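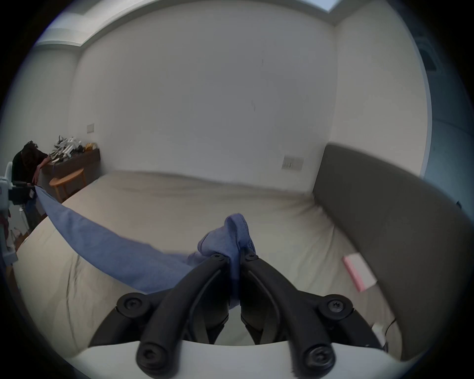
附件一：米色床单，靠床尾和照片右侧有褶；上面拉着的是蓝色的布。

工单编号：183
产品：Clarer 米色床单（带松紧边），订单尾号 1955
床架：Okside 软包床，深灰色床头板
提交人：Umut Kaplan
处理人：Naa Asante，Anum Hayat
建立日期：2021年3月29日
状态：已解决，保留观察记录

一、提交人的问题描述（Umut Kaplan）

您好。中文不是我的母语，我会尽量写清楚。如果有的句子不自然，请您告诉我，我再写一次。

我的问题是床单不平。早上我把床单铺好，四个角都塞到床垫下面，用手从中间往外边推，表面很平。到了下午，我在床上叠洗好的衣服和毛巾，叠完以后床单就有很多小的褶。褶不深，但是集中在两个地方：床尾，还有站在床尾看时的右边。中间的部分比较好。

我在床上叠衣服是我的习惯，我们家没有别的平面有这么大。长的东西，例如大毛巾和长袖的衬衫，我先抓住两头，把它拉直，再对折。短的东西我直接放在床单上叠。

我已经试过下面的办法：
把床单转一个方向再铺。结果：更紧，但是角很难套上，晚上有一个角自己出来了。
用喷水的瓶子喷一点水，再用手抹平。结果：当时平，第二天一样。
用熨斗在床上直接熨。结果：平了一天。我觉得这样对床垫不好，就没有再做。

我想问三个问题。第一，这个床单是不是尺寸错了？第二，蓝色的东西刚洗完时放在米色床单上叠，会不会染色？第三，床头板那边的缝里总是夹住床单的边，我应该怎样处理？

谢谢您的耐心。

二、第一次回复（Naa Asante，Clarer 客服）

Umut 您好，您的中文我们都看得懂，请放心。我也是后来才学中文的，所以我会写得简单一点。

照片收到了。床单上的褶比较浅，靠近床尾和右边比较明显，和您写的一样。只看照片我不能判断尺寸，请您帮我量三个数字：床垫的长、床垫的宽、床垫的厚。厚度请从床垫最下面的边量到最上面的边，如果您在床垫上面加了薄垫，请把薄垫也算进去。很多人只量床垫，忘记薄垫，这样床单会差几厘米。

另外请您看一下床单里面的角，缝线旁边有一个小的布标，上面写着“长边”或者“短边”。请告诉我“长边”的布标现在在哪一边。

关于染色：请先不要把没有干透的深色衣物放在床单上。详细的测试方法我请同事 Anum Hayat 写给您，她负责面料的问题。

我们一般在 24 小时以内回复。

三、提交人补充（Umut Kaplan）

我量了。长和宽跟包装上写的一样，没有问题。厚度有问题：我有一个薄垫，冬天买的，我完全没有想到它。加上薄垫以后，厚度比包装上写的最大厚度多 2 厘米。

布标我找到了两个，都是“长边”。一个在床头这边的左角，一个在床尾。按照我的理解，长边应该沿着床的长的方向，那么我现在是铺错了还是铺对了？角上的布标正好在拐弯的地方，我看不出来它属于哪一边。这个设计我觉得可以改进，我说这个话没有生气的意思。

还有一件事可能有关系。我叠长的东西的时候，站在床的旁边，腿会靠着床垫。拉布的时候身体往后，床垫的边就被我推一点。我以前没有注意，今天叠的时候特别看了，床单的边真的跟着动。

四、第二次回复（Naa Asante）

谢谢，这些信息很有用。

先说布标。请把床单翻到里面看，布标缝在哪一条边上，就属于哪一条边，不看它离角多近。铺的时候，请让这条边沿着床的侧面走，从床头到床尾。您说布标容易看错，这个意见我已经转给产品部门。

再说厚度。多出 2 厘米，松紧边就不能完全到床垫的下面，只能停在床垫的侧面。这种情况下，刚铺好时看起来是平的，可是一有人坐、一有人靠，边就往上走，表面的布就多出来了，变成您看到的褶。床尾先出现，一般是那边用力的次数多。

建议您按照这个顺序做：
1. 把床单全部拿下来，不要只拉出一个角。
2. 把薄垫拿走，先不用，放在柜子里。
3. 检查床垫在床架里面是不是正的。床垫和床头板之间应该能放进一个手掌，手掌是平着放的。
4. 先套床头的两个角，再套床尾的两个角。套的时候把床垫的角抬高，让松紧边到下面去。
5. 从床的中间往两边抹，最后抹床尾。
6. 像平时一样叠一次衣服，然后再看床单。

请不要在第 6 步以前用熨斗或者喷水，不然我们分不出来是哪一个办法有用。

五、面料说明（Anum Hayat，Clarer 面料组）

Umut 您好，我回答染色的问题。

蓝色的棉布，特别是牛仔蓝那一类，前几次洗的时候掉色比较多，以后会慢慢减少。干的时候放在浅色床单上，叠几分钟，风险很小。潮湿的时候，或者压在下面过了一夜，风险就大很多。

您可以自己做一个测试。拿一块白色的旧棉布，用水弄湿，拧到不滴水，在蓝色布的里面一侧用力擦二十下。白布上没有颜色，就可以放心。白布上有浅蓝色，请把这件东西单独再洗一次，然后再测。测试请选不显眼的位置，例如下摆里面或者毛巾的边。

如果床单上已经有蓝色的印子，请先不要用热水，也不要烘干。用冷水加一点洗衣液泡，泡完看结果再决定。漂白剂不适合这一款米色，会出现一块一块的浅色。

请问您的床单上现在有没有印子？

六、提交人回复（Umut Kaplan）

Anum 您好。没有看到印子。我在窗户旁边拿着床单看了两遍，正面和反面都看了。

我做了白布的测试，一共测了三件。旧的毛巾没有颜色。我的一件衬衫也没有颜色。最后一件是新买的，白布上有很浅的蓝色，所以我把它和别的东西分开了，今天晚上单独洗。

Naa 的六个步骤我也做了，下面是我的记录。

第 1 步，没有问题。
第 2 步，薄垫已经拿走。它卷起来比我想的大，柜子里放不下，现在在椅子上。
第 3 步，这里有发现。床垫不是正的，床尾那边往一个侧面偏，床头那边太紧，手掌放不进去。我把床垫往床尾方向拉了一点，现在手掌可以放进去。我猜床头板夹住床单就是这个原因。
第 4 步，以前我的顺序反了，总是先套床尾。先套床头真的容易很多，不用爬到床上去。
第 5 步，正常。
第 6 步，我叠了一整筐。叠完以后床尾还有几条很浅的褶，右边没有了。

我觉得已经好了大部分。剩下的床尾的褶，我可以接受，可是我想知道还能不能更好。

七、内部备注（Naa Asante 转 Ognjen Petek）

尺寸没有发错，订单尾号 1955 的货和包装一致。原因是薄垫加厚，再加上床垫偏位。客户没有提出退货。请 Ognjen 看一下两件事：厚度说明能不能写明“包括薄垫”；布标能不能离角远一点。上次在 Pendivville 门店也有客人问过布标的方向，当时是店员口头解释的，没有留下记录。

Ognjen Petek：收到。厚度说明的文字这周可以改。布标要等下一批货，旧的库存不动。

八、第三次回复（Naa Asante）

Umut 您好，您的记录写得非常清楚。

床尾剩下的浅褶，有两个办法。一个办法是用床单夹，夹在床垫下面，床尾的两个角各一个，不用四个角都夹。Kasprzak 的那种带布条的夹子可以用，别的牌子也可以，只要夹口里面有软的橡胶，铁的夹口会伤布。另一个办法是改变叠长东西的位置。您现在靠着床垫往后拉，可以往后退半步，让腿不碰到床，两只手在身体前面拉直，然后再放下来对折。如果家里有另外一个人，两个人各拿一头也很方便。

薄垫如果以后还想用，请换我们加深的那一款床单，米色也有。我不建议用现在这一条勉强套上去，松紧边会很快没有弹力。

九、提交人最后确认（Umut Kaplan）

我用了退半步的办法，没有买夹子。叠了三次，床尾的褶比以前少，有一次完全没有。我的室友 Kenji Calloway 帮我拿大毛巾的另一头，他说他的手臂比较累，但是速度快了。

新买的那件蓝色的，单独洗了以后再测，白布上没有颜色了，所以我又放在床上叠了。

薄垫我先给 Kenji 用，他的床单比较深。冬天以前我再决定要不要买加深的床单。请问加深的那一款到八月还有没有米色？如果现在不知道，不回答也可以。

这个工单可以关闭。谢谢 Naa，谢谢 Anum。

十、关闭备注（Naa Asante）

已回复客户：加深款米色是常年有货的颜色，八月可以订。
原因分类：厚度超过规格（薄垫）；床垫偏位。
处理方式：使用指导，没有换货，没有退款。
后续：说明文字修改由 Ognjen Petek 跟进，布标位置另外开单。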